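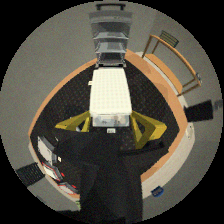

The best thing I read this winter was a failure table. It came at the back of the Sakico report, after the charts, and it listed every simulated attempt in which a robot arm was asked to move a lab plate and didn't manage it. Dropped it, missed it, set it down crooked, pushed it into its neighbor. There were 3,841 rows, each with a starting layout and a short code for what went wrong, and I went through far more of them than I had planned to on a weeknight.

I want to make a case for that table. I think it is the most useful result to come out of simulated lab work in a while, and I think the headline number that everyone passed around has been hiding it.

Some background, for anyone who hasn't followed the project. Sakico is a set of plate-handling tasks built in a simulator called Fidell. The job is the sort of thing a technician does all day without thinking: pick up a microplate, put a lid on it, slide it into a rack, take it out again. The group in Khattak trained a policy on these tasks with a method they call Nolov, and then tested it on 11 bench layouts it had never seen. Most of the talk since then has been about how well it did. It did well! I was happy to see it. But a success rate tells you one thing, and once you know it you're done.

What Nolov does is pretty simple to explain. You take each failed attempt, find the last moment when the arm could still have saved it, and start new practice runs from there. So if the gripper comes in at a bad angle and clips the rim, you rewind to just before the bad angle and try again many times over, with small changes in the position of the plate and the grip. The arm gets a great deal of practice at being slightly in trouble. Anyone who has taught a teenager to parallel park knows the value of this.
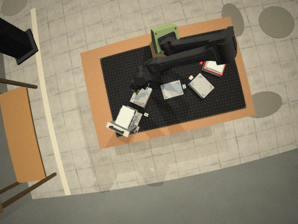
The simulated bench from overhead, with the gripper low over a small tile with a patterned top.

You can only do this in simulation. On a real bench you can't put the world back to where it was a second and a half ago, with the plate tipping by the same amount and the arm moving at the same speed. You can get close if you have a patient person and a lot of plates, but close is a different experiment. In Fidell the rewind is exact, and it costs next to nothing. The team ran 3,000 restarts overnight on hardware that plenty of labs already have under a desk.

I have heard the usual complaint, and it's a fair one. Contact physics in a simulator is a guess. Plastic sliding against plastic is one of the harder things to get right, and lab plates are thin, light and a little bendy. Why would you trust a table of failures if the failures come from a world where friction is a number someone typed in?

My answer is that you should trust it a medium amount, and that a medium amount is plenty. Go through the codes and you'll find that a large share of the failures have little to do with friction. They are about approach. The arm chose a path that took its own wrist too near a rack. It reached across one box to get to another when it could have come in from the open side. It lined up well on the plate and forgot how wide its fingers were when they opened. Geometry is the part that simulators do well, and geometry is where this policy was weak. 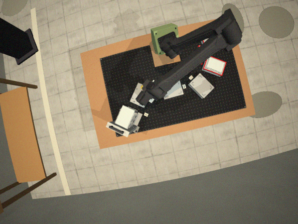
The layouts matter a lot for the same reason. Early plate-handling work tended to put one plate in the middle of a clean surface, squared up to the arm, and I never learned much from it. Real benches have stuff on them. Things sit at odd angles because somebody was in a hurry, or because the box next door needed the room. The Sakico layouts are cluttered and a bit rude, and I love them for it. A plate turned part of the way around, with a rack close by, will find the holes in a policy faster than any amount of careful tuning on an easy setup.

I also like that the report lets you look at one attempt from more than one camera. For the harder cases it gives up to four views. The overhead one makes nearly everything look fine, and then you switch to the view from the side and find that the fingers are well above where you thought they were. I went back and forth on one lid task for most of an evening, sure that the label was wrong, until the side view settled it. The label was right and I had misread the height.

So here is what I'd like to see. Every group that publishes a policy for lab handling should publish the failures with it, row by row, with the layouts that caused them. Put them in the same place as the weights. Let people restart from them. A second team, with another gripper and another learning method, could take the Sakico failures as a starting point and find out in a day whether their arm gets stuck in the same spots.
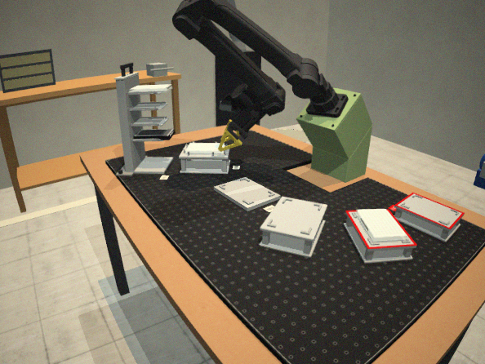

Opinion / Bench Automation
By a contributing writer. Filed in January.

There are costs. Failure tables are dull to prepare, and a long one looks bad beside a competitor who printed a single cheerful percentage. The codes take judgment too. In the Khattak table, "crooked" and "misplaced" overlap quite a bit, and I'd have drawn the line somewhere else. The file format is awkward, and the layout numbers don't match the ones used in the main text, so keep a scrap of paper handy.

Still, I've started using it. I took the rack insertions first, sorted them by how late the arm went wrong, and began restarting from the latest ones. The lid tasks are next, as soon as I've sorted out the numbering.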